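Ticket 303: grasp examples labeled "success" that don't look like it
Opened by Recep Bilgin, December

Bin cell, the KUKA arm with the metal gripper. Objects in the set include the hairbrush, the orange cup and the toy dinosaurs. 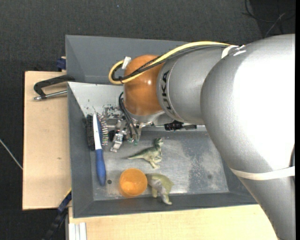 Marina Vlachopoulos replied that the labels come straight from the finger width sensor, and the sensor was checked in November.

Checked how? I pulled 100 attempts marked good and watched every one. 68 hold up. The rest close on bristles or a tail and lose it on the way up — the label gets written before the lift ends.

Tried so far: moved the label to 2 seconds after the lift. Better on the cup, no change on the brush. I don't believe more data fixes this, whatever the Saarinen notes say.

Status: open. Training on this batch is on hold until someone relabels by hand.

Recent tickets
Kallum export drops the last attempt
Gripper offset after restart
Molow disk full again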